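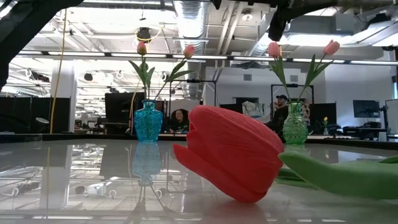 Tulips for Bożena

My aunt's name was Bożena Zalewska, and for most of my childhood I thought she was the only person in Drevport who owned anything shiny. The rest of us had oak and oilcloth. She had a table with a top so glossy that you could look down past your own chin and see the ceiling lamp hanging underneath you, and she kept it wiped with a rag cut from one of my late uncle's undershirts, and she would not let a cup touch it, not even on a saucer, not even for the priest.

What she did allow on it was tulips. She loved them better than any other flower, and better than a good many people, and from the first mild week of the year until they gave out she had them standing there in two vases, a blue one and a green one, both of them covered in little bumps that I used to run my thumb over when she had her back turned. She'd bought the blue one in Brutville on her honeymoon. The green one came later, and she would never say from where, which made my mother press her lips together whenever it was mentioned (and my mother mentioned it herself, at least once every Easter, so I don't know what she expected).

The trouble was always the arranging. You would think a tulip was a simple enough thing to put in a vase. You cut it, you fill the vase, you drop it in. But my aunt held that a tulip had opinions, and that your job was to stand there and find out what they were. She would put one in and step back as far as the stove. Then she'd come forward and turn it a quarter of the way around, and go back to the stove again. If it wanted to lean, she let it lean, but she wanted it to lean toward something. "Toward the window," she'd say, "or toward its neighbor. But it has to want something, kochanie, or it just looks tired."

I was six when she first let me do one by myself. It was a pink one, still shut tight, and I pushed it in so hard that the stem bent on the bottom of the vase and the whole flower swung around and looked at the wall. I waited to be scolded. She walked to the stove and folded her arms and studied it for such a long time that the potatoes began to catch.

"Well," she said at last, "that one's not speaking to us." And she left it that way for the whole week, and told everybody who came to the door that her niece had done it.

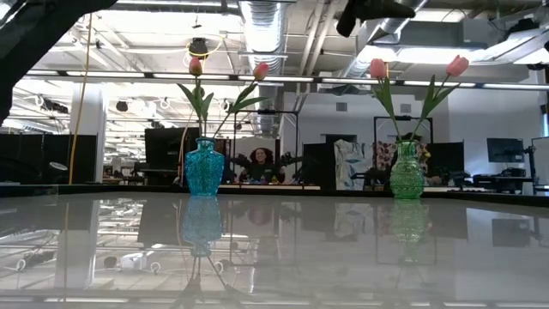 The year of the cloth ones

When she was well up in her eighties her hands started to shake, and the doctor in Ticona told her she wasn't to go out in the garden alone, and she went out in the garden alone and fell over the hose. After that my cousins and I took turns. I drove over from Wasenard, 184 miles each way, with a thermos and the radio going, and I'd find her in her chair by the glossy table with nothing on it at all.

It was October then, and there wasn't a tulip to be had in the whole county. I tried, I really did! I called a grower who told me that what I wanted was a bulb and some patience. So on one of those long drives I stopped at a big craft store off the highway, the kind where it already smells of cinnamon brooms before you get the door open, and I bought pretend ones. I stood in that aisle for ages feeling like a traitor. They had pale pink and they had a salmony pink, and right at the end of the rack, much too large and much too red, they had one that must have been made for a shop window. I put it in the basket and took it out again, and then I got all the way up to the register and went back for it.

I was sure she would be offended. I set the bag down on the floor and started explaining before I had my coat off, how it was only for the winter, how she could throw them all out in the spring. She wasn't listening. She'd pulled out the red one by its thick green stalk and was holding it up beside her face like a microphone.

"Who is this?" she said.

She was delighted with it. It wouldn't go in the blue vase and it wouldn't go in the green vase, the stem was far too fat, and so she laid it down on its side in front of the others, right on the forbidden tabletop, where it turned the shine beneath it a little bit pink. Then she pointed me toward the vases and told me to get to work, and told me where to stand while I did it. From her chair it took us the whole afternoon. I went back and forth to that stove so many times that I could have walked home.
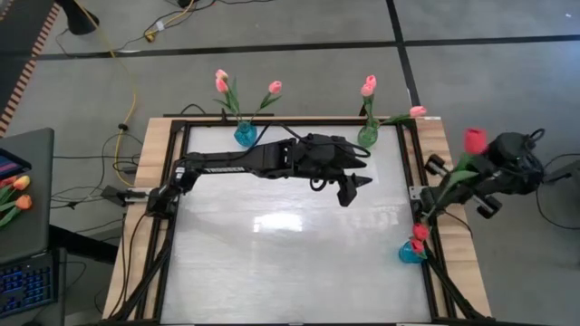 My daughter asked me last summer how you know when you're finished, and I gave her my aunt's answer, which was that you're finished when you stop wanting to touch it. She's older now than I was when I bent the stem, and she is a much more careful person than I am, and she had been at it since lunch. I had the table by then, and both vases, and a new bunch or two added to the old ones. She had put three pink ones in the blue vase, a pair of them leaning left and one going off to the right on its own, and in the green vase she had two with their heads together and another stretched way out sideways, as if it were trying to hear what was being said across the room. I asked her what that one wanted. She thought it over quite seriously and said she believed it wanted to leave, but it was being polite.

I had to go and stand by the sink for a minute.

When I came back she had the big red one in her fist, up under her chin, and she was turning it this way and that to see it in the tabletop. It's a silly thing, it always was, and after more than 900 miles in the back of my car that first winter alone (I could never bring myself to leave it behind between visits, and my aunt said it enjoyed the outing) I suppose it has earned its keep. My daughter wanted to know where it was supposed to go. I told her it had never gone anywhere, it just stayed out in front with everybody else behind it.

"Like Aunt Bożena," she said, although she'd never met her, and she walked backward, looking at the flowers the whole time, until she bumped into the stove.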